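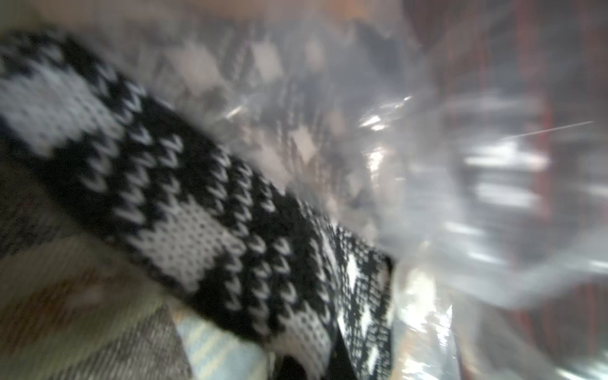
Fig. 3. Black-and-white knit with the clear bag. Folded edge down toward the lower right.

Section 9. Bagging knits and blankets

For the Lolex clear bag, large size (part 814). Small bag is the next section, don't mix them up, the folds are different.

Before you start
- Knits clean and fully dry. Not "dry enough." Dry.
- Flat table, wood or laminate, no splinters. Wipe it down, crumbs go straight into the stitches.
- Rings and watches off. Loose yarn catches on everything.

Steps

1. Open the bag all the way and shake it out. It comes creased from the packet. Creases are fine, holes aren't. Hold it up to a window to check.

2. Lay the first knit face up. Two-color patterns (Nordic, Fair Isle, that kind of thing) have strands running across the back. Keep the back inside the fold so the strands don't snag on the zipper.

3. Fold lengthwise first, then across. Smooth with your palm, no pressing. Pressed folds stay in till spring.

4. Turn the fold toward the opening. Makes it easy to slide out later without dragging the hole stack.

NOTE: Anything with sleeves, fold the sleeves in before step 3. Blankets and scarves, skip this.

5. Blankets next. Plaid or check, fold along a line of the pattern, quickest way to get it square. Heavy ones at the bottom of the bag, light knits on top.

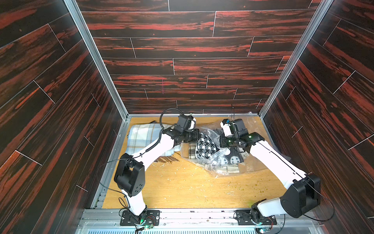
6. Hold the mouth of the bag open with one hand and feed the stack in with the other. If the plastic sticks to the wool, stop, pull it back, try again. Forcing it bunches everything up at the far end and you'll be starting over from 3.

7. Reach in and flatten the corners. Wool bunches there.

8. Push the air out by hand from the closed end toward the zipper. Leave a little in. Knits shouldn't be squashed hard.

9. Close the zipper, run a finger along it twice. Gap at the end is the usual problem.

CAUTION: Plastic bags can suffocate. Keep away from babies, children and pets, full or empty.

CAUTION: No vacuum cleaner on this bag. It has no valve. For vacuum storage see the Viron bag, sold seperately.

NOTE: Dark and light wool in one bag is ok if both have been washed before. New black yarn, put tissue between. Plain white tissue, not newspaper.

Storing
Shelf or under the bed. Out of the sun. Open in November, air for a day, check for moths, then use or refold the other way so the creases don't set.

If the bag tears: small hole, clear tape on the outside. Split seam, replace it.

Last revised 2023-08-21

Print this section | E-mail this section
97 shares | 3 comments

Comments

woolly_in_the_attic
Step 4 helped. Mine were always in the other way round and I had to empty the bag for one scarf.

Guest
Does the Clovside throw fit in the large? It's pretty thick, fringe on both ends.

Guest
^ Ours fits folded in thirds, fringe tucked in. Nothing else goes in with it though.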